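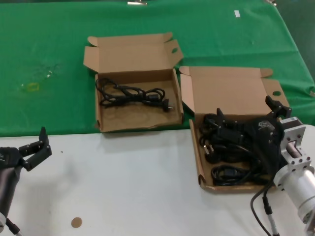 How do I figure out which power cords to keep?

Start with what you own that plugs in. Walk around your place with a pad of paper, write down every lamp, printer, monitor, speaker and kitchen gadget that has a cord you can pull off the back, and then match a cord to each one. Whatever is left over after that is your extra pile, and the extra pile is the only part you have to make decisions about. I keep one spare of each common type and let the rest go.

Last updated: 03/03/2019

I started this page in January after I wrote a post about emptying my hall closet and got the same handful of emails over and over. Most of you also have a box of cords. Some of you have several! I've tried to answer everything in one spot, and I add to it when a good one comes in.

What kind of box do you use?

Plain brown cardboard with a lid that folds back and a handle hole in the side. I've tried the clear plastic drawers and the zippered pouches and a very expensive thing with elastic loops, and I keep going back to cardboard. It's light, you can write on it, and when it gets beat up you flatten it and put it out with the recycling. Low sides are better than deep ones. In a deep box the cords at the bottom may as well be on the moon.

Do I need two boxes?

For sorting, yes, I think it helps a lot. One is the mess, and the other is where a cord goes once you've untangled it and coiled it. You pull from one, you put into the other, and you don't have to think about it much. I used to dump everything on the table and sort into piles, but then dinner would come along and all the piles had to be pushed back together. With two boxes you can close the lids, stick them under the bench, and pick up on Thursday right where you were.

When the job is done you can fold up the first one. Or keep it for the cords that are leaving the house.

Mine are in one giant knot. Where do I start?

Find a plug and follow it in. Don't yank from the middle, it only pulls the whole thing tighter. I hold the plug end, shake the bundle gently with my other hand and wait for some slack to show up, and then I feed the plug back through whatever loop it's stuck in. It's slow for the first few and then suddenly the whole thing falls open and you feel like a genius.

Chang-ho Ban wrote in to say he turns the entire knot over every few minutes and works on the other side. I tried that on a really awful bunch from my brother's garage and it helped more than I expected, so thank you!

How should I coil them?

Loose loops, as wide as your hand with the fingers spread. Let the cord go the way it wants to go - most of them already have a curve from however they were packed at the factory, and if you fight it you get those little twists that never come out. Please don't wrap a cord tight around its own power brick. I did that for years and ended up with two laptop chargers that split right where the cord comes out.

For ties I like the hook-and-loop kind you cut from a roll. Hunine sells one that I've been using, and it holds fine, though the lime green is the only color my store carries. Bread bag clips work on thin cords. Rubber bands get gummy and then they snap, so I've quit those.

They're all black! How do I tell them apart?

By the ends. The end that goes in the wall won't tell you much beyond which country's outlets it fits, so look at the other one, the end that goes into the device. In my house it's nearly always one of these:

The three-slot kind that fits desktop computers, monitors and a lot of printers.
The figure-eight kind, for radios, game consoles and some TVs.
The three-lobed one that people call the Mickey Mouse, mostly on laptop bricks.
A round barrel on a cord with a brick or a wall wart. These are the sneaky ones, see below.

Put the figure-eights together, put the three-slots together, and you'll be amazed how much calmer it all looks.

What's sneaky about the round ones?

Two of them can fit the same hole and put out different voltages. A plain power cord just carries what's in the wall, but an adapter changes it, and the wrong one can wreck whatever you plug in. Read the label on the brick and compare the volts, the amps and the little polarity drawing with what's printed on the device. Volts and polarity have to match. Amps can be the same or higher on the adapter. If the label has rubbed off and you can't say what the thing belonged to, let it go.

What do I do with plugs that don't fit my outlets?

Depends on where you and your stuff have lived. Amândio Seixas emailed me about this one, he's moved countries three times and has cords from all of them. His rule is that if the device will run on the local voltage, he buys a new cord with the right plug and donates the old one, because a detachable cord is cheap and a wobbly travel adapter hanging off the wall for five years is a bad idea. I agree with him. Hold on to one foreign cord if you travel back a lot.

How do you label them?

Masking tape folded over into a little flag, near the device end, with a marker. I write the thing it belongs to and not the type of cord. "Kitchen radio" means something to me at 7 a.m. and "figure-eight, six foot" does not. For spares I just write SPARE and the length.

Woo-jin Chae asked if I'd tried the Zedetora label maker. I have, I borrowed my sister's. The labels are lovely, but they peeled off the thin cords within a week or so. They did stick nicely to the bricks, so if you already own one, use it for those.

How long is this going to take me?

Mine took 90 minutes, and I had the radio on and stopped for coffee. I had 17 cords that didn't go to anything at all. I know that because I lined them up on the floor to show my husband, who asked me not to throw out any of them.

If you're doing a home office or a whole family's worth I'd split it over two evenings. Your fingertips get sore!

How can I tell if a cord is bad?

Run it through your fingers, unplugged, from one end to the other. You're feeling for nicks, flat spots, stiff places and any spot where the outer jacket has pulled away from the plug. Look at the prongs too. Bent a tiny bit is usually no big deal, but dark marks, melting or a loose prong means it's done. I don't patch power cords with tape and I'd ask you not to either.

Where do the extras go?

Good ones: thrift stores will sometimes take them, but call first. School computer labs and repair cafes are often happy to get monitor cords. Sang-wook Noh put a bag of them out on his front step with a "free" sign and they were gone by lunch.

Bad ones: electronics recycling, please. Check your city's page for drop-off days. Don't put them in the curbside bin, they wrap around the sorting machinery and make somebody's day miserable. I snip the plug off a damaged cord before it goes (unplugged, obviously) so it can't get rescued and used again.

My partner won't let me get rid of any of them. Help?

Ha, I live this. We settled on one box, and the lid has to close. If something new comes in and the lid won't close, something else has to go out, and he gets to choose what. He takes it very seriously. Gil-soo Um says at her house the compromise was writing the date on the box, and whatever hasn't been touched by the next spring gets donated. I like that too, and might steal it.

Can I send you a question?

Sure, leave it in the comments on any of the closet posts. I read them all, I'm just slow to answer on weekends. If you've got a mystery connector, tell me how many holes it has and what shape it is, and I'll take a guess.

Related posts
The hall closet, before and after
Batteries: where we keep ours and how we test them
I tried the Guseck drawer dividers for a month
What to do with old phone chargers
Folding grocery bags so they stay folded
A shelf for the router (finally)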